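From: Erhan Yüksel
To: clillavon-handheld list
Date: August 30, 2019
Subject: Re: [handheld] Folding set, can we call it done?

Tomar wrote:
> The folding set stands at 163 demos as of last night. Billier and I went
> through the whole batch and threw out the ones where the tracker lost
> both markers. The rest look clean to me. I'd like to freeze it, train
> over the weekend and put the result in the Prondunum write-up. If we keep
> collecting at this pace we could have up to 800 by the end of the fall,
> but I don't think we need them. The May set was smaller than this and
> it trained fine.
>
> Any objections?

Yes, a few. Sorry to be the one again.

First, "the May set trained fine." The May set was picking up blocks. A block has one shape and it keeps that shape when you bump it. Cloth doesn't, and I don't see how the size of one set tells us anything about the size of the other. I'd drop that comparison from the write-up before somebody outside the group reads it.

Second, what does "clean" mean here? I pulled 22 demos at random and watched them start to finish. Tracking is good in all of them, I agree with you there. But in most of them the person goes straight for the same part of the garment, closes, lifts, and is done. Very smooth, very quick. I'd like to see some where the first grasp slips and the person has to go back for it. Those are the ones I suspect we threw out, or the ones people quietly restarted. Did we keep the restarts? If they're still on the disk I would rather have them than another week of perfect folds.

Third, the background. We have one table, one black backdrop, one set of lights. I know why we did it that way and I voted for it. It makes the tracking easy and the footage is easy to check. It also means we have no idea what the policy is looking at. For all I know it has learned to steer by the letters on the backdrop. Has anyone tried a run with them taken down? Or with the tool started from the other side of the table? Either test takes an afternoon and I'd believe the numbers a lot more afterward.

Fourth, the split. Billier's notes say the held-out demos were picked at random from the full set. So the same person, on the same day, with the same garment, ends up on both sides. That will give us a lovely score — and I don't think it will mean much. Hold out by garment. If that leaves too few garments to split, then we have our answer about whether the set is done.

I'm not asking for 800. I doubt 800 of the same thing would help, and I don't want to spend the fall doing them either. What I'd ask for is this:

- 5 new garments, at least one dark, at least one with a stiff seam
- the restarts put back in, labeled as such
- a short session with the letters down
- a split by garment, redone before anyone trains

If the scores hold up after that I'll happily shut up and sign off on the freeze. I've been wrong about this kind of thing before, see the whole drawer argument.

One small item for whoever is at the rig next. Please crumple the cloth and drop it fresh for every demo. In the ones I watched it often looked laid out by hand, with the easy edge facing the tool. A frame from the cloth work is at the bottom of this mail.

Tomar, can you hold the training job until Tuesday? I can come in and do the session with the letters down myself if someone shows me where the clips go afterward.

Erhan

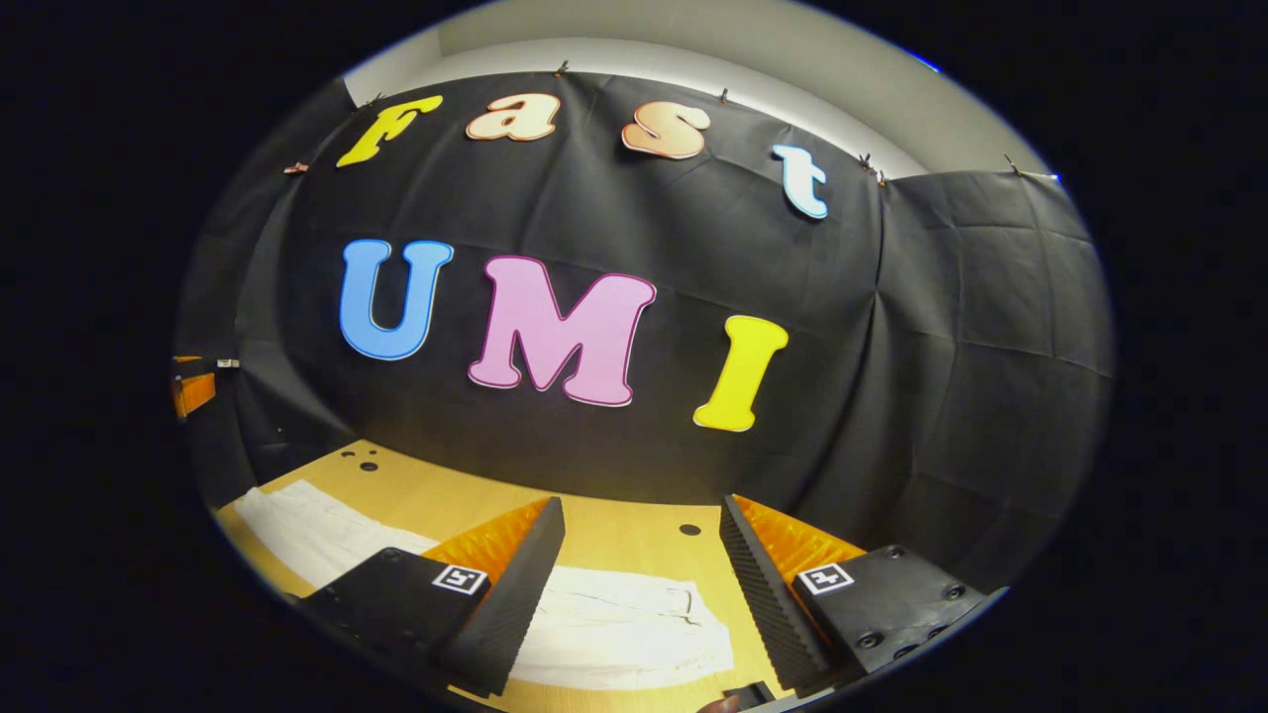 P.S. The notes still list the garments as "shirt 1", "shirt 2" and so on, including the ones that aren't shirts. If we're going to split by garment, those names need fixing first. I can take that too, but I'll need the original log from Billier, with the dates left in.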